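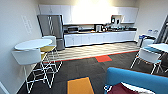
Work and money

May 2023

I have been taking my own lunch to work since March, and a few people have asked how it is going, so I am writing it down in one place.

The reason was money. I went through my bank statements one evening and found I had spent £42 in a single week at the sandwich shop by Arkcombe station. There was nothing special in it. A baguette most days, crisps, a drink, and a soup on the day it rained. I had been telling myself it was a fiver here and there.

The first two weeks were poor. I made the same cheese sandwich every morning, half asleep, and by Wednesday I didn't want it. Twice I left it in my bag and bought something anyway, so I paid for lunch twice. The sandwich shop did well out of me in those weeks.

I changed to cooking on Sunday afternoons. I make one big pot of something and divide it into tubs. Lentil soup works, and so does chilli. Pasta bake is fine for two days and then goes hard at the corners. I tried a rice salad with tinned tuna and will not be making it again, mainly because of the smell on the 16 bus.

The tubs are from Harms on the high street, £9 for a set of three with clip lids. I had some cheaper ones before that and they leaked on a library book. If you are going to spend anything at all on this, spend it on the lids.

My shopping has changed a bit. I go to the market at Lirnier every other Saturday for onions, carrots and whatever greens are cheap, and get the tins from the supermarket. The food bill has gone up slightly. The lunch spending has gone down to one bought lunch a week, on Fridays, which I decided to keep. I like going out on a Friday and I didn't want to start resenting the tubs.

Microwaves are worth a word. Soup needs stopping and stirring halfway, or you get a boiling edge and a cold middle. I go at quarter to one to miss the queue. Chilli wants a loose lid, or a bit of kitchen roll over the top.

The saved money is going into a separate account for a week in Clurkier in the autumn. I haven't booked it yet. I need to check the trains first, and whether the guest house I stayed in last time is still open.

Next Sunday I am trying a chickpea curry. If anyone has a good way of keeping flatbreads soft until the next day, leave a comment.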